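Clothes rail for borrowing opens in Rillthorpe hall

2019-02-25

A free clothes-lending room has opened in the side corridor of the Dalgleish Hall in Rillthorpe, and residents can borrow plain everyday garments from it for up to 22 days.

The room is called the Drirkside Wardrobe, after the street behind the hall. It lends T-shirts, shirts, trousers and jackets to people who need something for a job interview, a school concert, a work trial or a family occasion. There is no charge and no deposit. Borrowers give a name and a telephone number, and the clothes should come back washed.

Morven Chisholm started the project in January, when she was helping her nephew to find a plain black top for his first shift in a café. The shops in the village did not have his size, and the bus to town takes 50 minutes in each direction.

"He needed it for one evening, then they gave him a uniform," she said. "I asked my neighbours and three of them had the same thing in a drawer. So I thought, we can put these drawers together."

After a notice in the parish newsletter, people brought over 300 garments in the first two weeks. A part of them was too worn to lend and went for textile recycling. The rest was washed, ironed and sorted by size on the long tables in the main hall.

The corridor had a row of old built-in cupboards which the badminton club used for nets and posts. The club agreed to move its equipment to the store under the stage. Niall Rennie, a joiner from Zuletville, repaired the doors and painted the cupboards during four evenings. The paint and fittings cost £493, and this was paid from the hall's winter quiz.

Mr Rennie said the cupboards were deeper than he expected, but quite narrow. "A normal rail from side to side was possible only in the big one at the end," he said. "In the small ones I preferred separate hooks. Then a person can take one shirt and does not disturb the other."

Plain T-shirts are the garments most asked for until now, especially in black and white. Waiters, choir singers and students with a practical exam all seem to need them, said Kelechi Anozie, who keeps the lending book on opening evenings. Larger men's sizes are in short supply, and so are black trousers for teenagers.

Not everybody in the village was sure about the idea at the beginning. Jessie Gillies, who rents the hall for her dance class, was worried that the corridor would become crowded when the children are changing their shoes. The opening hours were therefore moved to a later time, after the class has gone home. She has since given two bags of clothes herself.

The Wardrobe does not accept shoes, underwear or children's clothes under age ten. Coats are welcome from September, when a second row of cupboards should be ready. Mr Rennie will begin with the doors at Easter – the hinges on that side are in a bad state.

Garments can be left in the box by the kitchen door whenever the hall is open. They should be clean and have all their buttons. Please write the size on a piece of paper and pin it to the collar if the label is missing.

Two T-shirts on their hangers in one of the narrow cupboards:

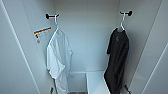
Opening times and contact

The Drirkside Wardrobe is open on two evenings each week from 7 pm to 8.30 pm. The evenings are shown on the hall door. Questions about lending or giving clothes can be left for Jeanie Gourlay at the hall office.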